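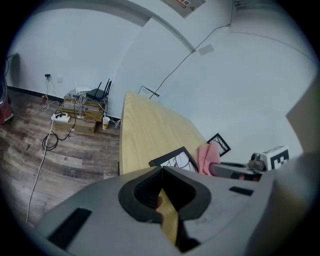

Cleaning Framed Prints and Getting Router Cables Off the Floor

Two jobs I love doing back to back, mostly because they use the same cloth! Pick a dry afternoon, put some music on and give yourself a clear stretch of table. You can get through a small room's worth of frames and one messy router corner before dinner.

Frames first

Lay the frame flat on a table with something soft under it. Always spray the cloth and never the glass. Liquid runs down into the rabbet (the little groove the glass sits in), wicks up into the mat, and you get a brown tide line that will not come out. I learned that on a botanical print I'd owned for 14 years, and I'm still a bit sore over it.

Black frames show everything, so dust them with a dry cloth before anything damp touches them. For the corners, a soft makeup brush is wonderful. Work from the outside edge in, then do the glass last with a fresh side of the cloth. If it's acrylic instead of glass, skip the ammonia cleaners completely and use plain water with one drop of dish soap.

Got a speck under the glass, sitting right in the middle of a white mat? Bend back the tabs, lift the backing off, and touch the speck with a bit of rolled-up masking tape, sticky side out. Don't rub. Close it up quickly before more dust gets in.

Line drawings on white look fantastic in pairs, by the way. Hang them 5 inches apart and they read as one piece.

Now the cables

Take a picture of the back of the router with your phone before you unplug a single thing. Then label both ends of every cable. Bread bag tags are perfect for this, and so is a folded flag of masking tape.

Get the power strip up off the floor if you can. Mine is screwed to the back of a shelf, and vacuuming has been so much nicer ever since! If it has to stay down, push it against the baseboard with the switch facing out, and leave it uncovered. Please don't tuck it under a rug or behind a pile of cardboard.

Cardboard boxes make a tempting router stand, and they do get it up high, but they sag, and they hold dust like you wouldn't believe. A small wire rack lets the air through. Stand the router on the top level, with any flat boxes below it and a gap between each one.

Loop extra cable loosely, the width of your hand, and fasten it with hook-and-loop ties. Zip ties pinch, and you'll be cutting them off by November when you move something. White cables that have gone gray come up beautifully with a barely damp cloth, unplugged of course, and dried well before they go back in.

Reader tip from Bernadette Daly: keep a spare tie wrapped around the router's own power cord, so there's always one handy when a new gadget arrives.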